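The Tea Corner at Cestis: A Gallery

Posted 28th October

The break kitchen on the second floor at Cestis is the smallest room in the building with a door of its own, and it may be the only one anybody has strong feelings about. It was redone in July by Tierney, who were told to make it "calm." They took this to mean marble. I have worked in that building long enough to remember the old kitchen, which had a brown sink and a calendar from a tile company, and I will say the new one is calmer, in the way a bank lobby is calm.

I've been meaning to put up a page on it since summer. Two pictures made the cut. Click for the large versions, if your connection is feeling brave.

1. The sink corner
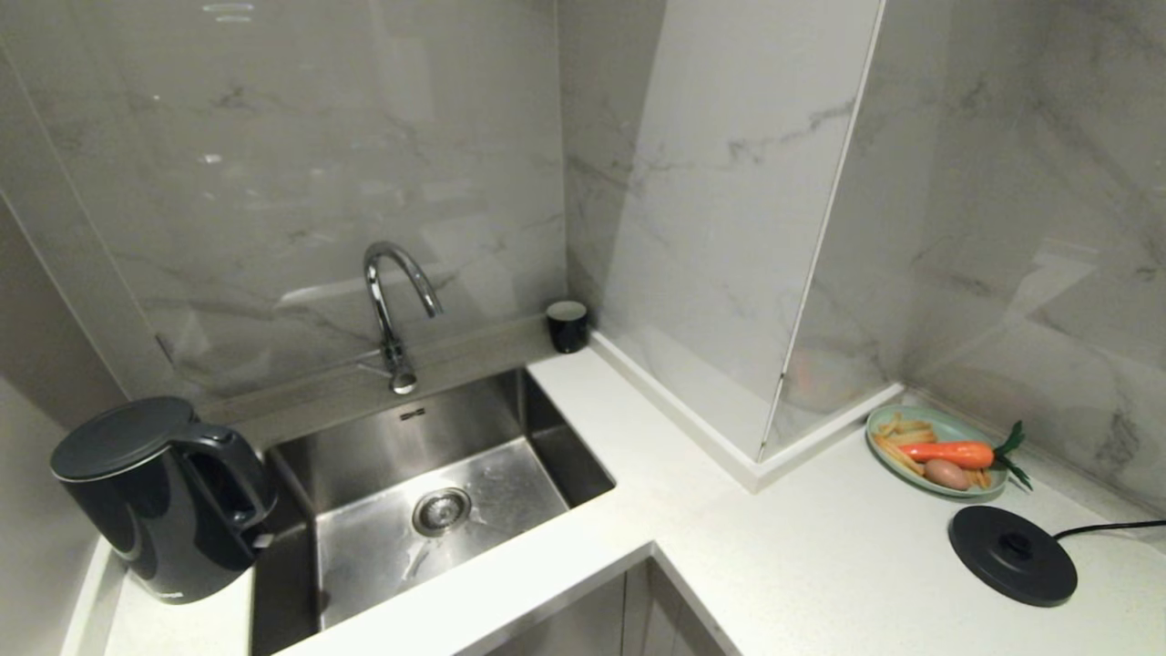
Dark kettle, steel sink, and enough gray veining to keep you occupied while the water heats. The original plan had the kettle on the far side of the room, which meant carrying it across the floor to fill it. Somebody at Altano drew that plan and presumably doesn't drink tea. The little ledge behind the faucet was sold to us as a "display shelf." So far it displays a black cup.

2. The kettle, from the handle side

A word on the kettle, as it gets more mail than anything else I've posted. The old one was a whistler and could be heard in the parking lot. Its replacement came out of the Cinduseo catalog after a discussion that ran to 24 emails, several of them in capital letters. The winning argument was the handle. It's a big thick loop, and you can get a whole hand through it with a mitten on, a real consideration in a building where the heat comes on when it feels like it.

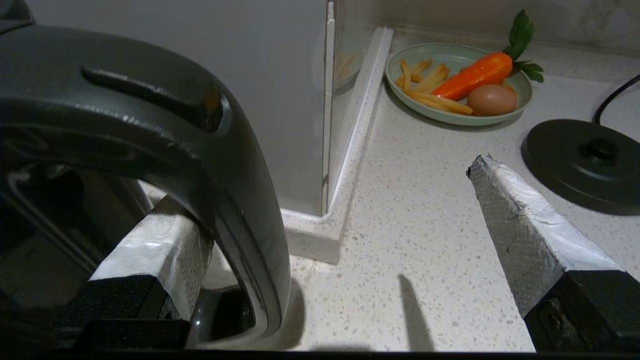
The countertop deserves a mention too. White with small flecks of gray, beige and black was my one contribution to the whole project, and I stand by it. A plain white counter shows every crumb from the doorway. A speckled one lets you believe what you like. Tierney wanted to run the marble across the top as well, and quoted us an extra 400 dollars for the sealing alone, at which point the speckles found a great many friends.

What's still missing is anywhere to put a wet tea bag. People have been using saucers, the sink, and on one occasion the potted fern in the hall, which looks better for it. I've asked for a small dish and been told it would interrupt the lines of the room. I have a dish at home, and I expect I'll bring it in one morning and see how long the lines hold out.

More galleries: Stairwells, The Old Mail Room, Doors That Stick.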